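Stillham Campus Quidditch – fixtures and results data

README, last touched in June. Written fast, sorry. Ask Ewan Ruddock if something's missing.

What's in here
Match results for the Stillham intramural league plus the friendlies against Oltano. One row per match, 93 rows. Scores, seekers, snitch catch time, overtime yes/no. Player names are not included and won't be.

Where it came from
Paper scoresheets mostly. Ebony Tuhiwai typed up the first two seasons, I did the rest. Old sheets had the home team written in whatever colour pen was handy so a few are hard to read – those have a 1 in the unclear column.
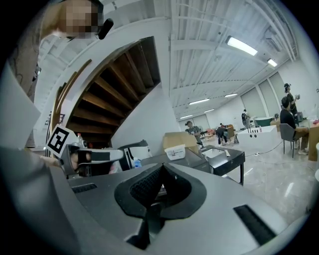
Catch time is in minutes and seconds from the seeker release, not from brooms up. The early sheets used brooms up. Already converted, don't do it agian.

Files
matches.csv – the main one
teams.csv – 8 teams, short codes, years active
rules_notes.txt – which rulebook applied when
pitch.csv – which field, grass or turf, weather if anybody wrote it down

Known problems
4 matches have a final score but no catch recorded. Left blank. Blank is not zero!
Forfeits are entered as 30 to nil, filter them out before doing averages.
Sturolik changed their name mid season, both names are in teams.csv under the same code.
The Ivanov Cup semis got played out of order because of the rain, so sort by match_no and not by start time. 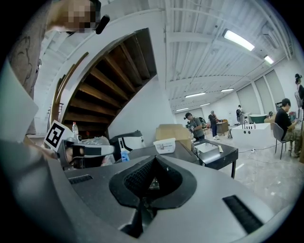
Using it
Free for any club or class project. Credit the league. If you find a wrong score send the match_no and what it should be, a photo of the sheet helps if you've still got it.

To do
Beater stats, maybe
Fix the accents in teams.csv
Chase Oltano for their copy of the away sheets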